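Section 4: Reaching into a cabinet – the rules I want you to set before the first run 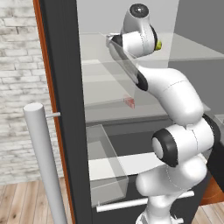 I've been writing the Flastwood set-up guide in pieces, and this is the piece people skip, so I've kept it as plain as I can. It covers any task where the arm goes past an open door and works between shelves. If all your tasks happen on a tabletop, go straight to Section 5 and come back when you need me.

I work through everything in the simulator first, then do it all over again on the hardware. Please do the same! A clean run in the simulator gets you permission to try the real arm slowly, and that's all it gets you.

Before you start

You need the Petosari controller software installed (Section 2), the Wolde cabinet model loaded, and a joint limits file you have checked yourself. I once borrowed a limits file from another project and spent an afternoon wondering why the elbow kept stopping short. The numbers were fine. They just belonged to a different mount.

Setting up the door

1. Load the cabinet with the door shut and save that as your home state.

2. Open the door to its full swing and lock the hinge. In the Wolde model the setting is called hold_open, and it's off when you first load the file.

3. Turn on collision checking for the door, the handle and the handle's mounting rod. The rod is a separate part in the model, and it's easy to leave out.

4. Save this as your work state. Every reach starts from here.

Note: A long upright handle takes up a lot more room once the door is open. I plan around the handle as if it were a post standing on the floor.

Setting up the shelves

5. Give every shelf its own collision shape. Don't wrap the whole cabinet in one big box, or the planner will refuse to go inside at all (ask me how I know).

6. Treat clear parts as solid. Glass shelves and see-through bins get exactly the same collision shape as wood or steel would.

7. Set the clearance to 19 mm on all sides of the gripper. You can go wider if your shelves allow it. Please don't go narrower.

8. Check the clearance for the forearm and elbow too. The gripper gets all the attention, but on a reach to a high shelf the forearm is often just as deep in trouble.

Caution: Depth cameras can look right through clear shelves and report empty space behind them. On real hardware, never let the camera alone decide where a glass shelf is. Measure the shelf height by hand, type it in, and have a second person read it back to you.

Running the reach

9. Set the speed to the slow profile. In the Erkau menu that's profile 2.

10. Move the arm to the waiting pose outside the cabinet and stop there. Look at the whole arm before you go on, from the base up.

11. Step the arm in one waypoint at a time. After each one, read the smallest distance on the status line. If it drops under your clearance, back out the way you came in.

12. Close the gripper only when the arm has fully stopped.

13. Back out along the same path. I know the planner will offer you a shorter one – say no for now.

14. Return to the waiting pose, and leave the door alone until the arm is there.

Caution: On the real arm, keep everyone out of the marked area for all of steps 9 to 14, and keep the stop button in your hand. A button on a desk across the room doesn't count. If something falls inside the cabinet, stop the arm, switch it to the locked state and only then go in after it.

What to write down

My house rule is that each reach gets a log entry, good or bad. Put in the task name, the version of the limits file, the smallest distance you saw, and whether you stopped early. A stopped run is a perfectly good entry and I'd much rather read one of those than a blank line.

If you get error 471, the door state in the controller doesn't match the door state in the model. Reload the work state and start over from step 4. Don't clear the error and carry on, even if the door looks open to you.

Error 2462 means the planner found a path but one joint ends up too close to its limit. Try moving the base a little before you touch the limits file. Nine times out of ten (okay, I haven't kept score) a small shift at the base sorts it out.

When you can speed up

Move up one speed profile after you have a full set of clean log entries for the same task, same cabinet and same gripper. Change any one of those and you're back on the slow profile. Yes, even if you only swapped the fingertips.

Section 5 picks up with tabletop work and the settings for flat, open areas.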